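Skedden Water Reuse Trial - Progress Report to the Montoya Fund
Reporting period to 8 June 2024

1. Summary
The trial is on schedule and within budget. Greywater collection is running at all three blocks of the Skedden estate, and 87 households have now signed the access agreement. One supply problem, with the Kidar filter units, is described in section 4.

2. Kitchen drainage survey
Kitchen waste water was left out of the original design on account of its grease content. The survey was added at the Fund's request, to establish whether a separate kitchen line could be fitted later at reasonable cost. Access was good. Most kitchens have steel double sinks with both basins draining to a single trap, so a diverter would need to go below the trap and not at each outlet.

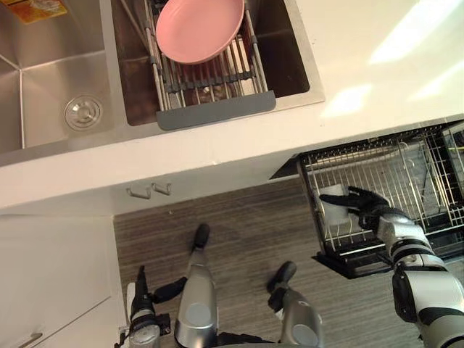
3. Pipework and storage
The oldest block dates from 1887 and its soil stack is cast iron. Two joints were replaced before the new line could be connected. The storage tank in the yard has been tested to full level and held for the period required by the specification. Insulation of the exposed run - 281 metres in total - is complete except for the section behind the bin store.

4. Filters
Kidar delivered the first batch of filter units with the wrong thread. Adaptors from Clakuletti have been fitted as a temporary measure and show no leakage at working pressure. Correct units are on order. The cost of the adaptors has been charged to contingency.

5. Water quality
Turbidity at the tank outlet has stayed within the agreed limit. Samples from the east block read higher than the other two, and the sampling point there will be moved downstream of the settling chamber before the next round. 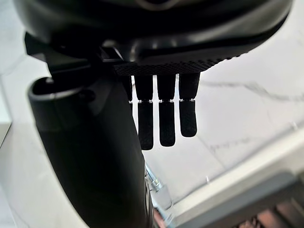

Figure 2. Close view, Skedden.

6. Next period
Fit the replacement filters, finish the insulation and issue the kitchen line costing. The final report is due in October. No change to the payment schedule is requested.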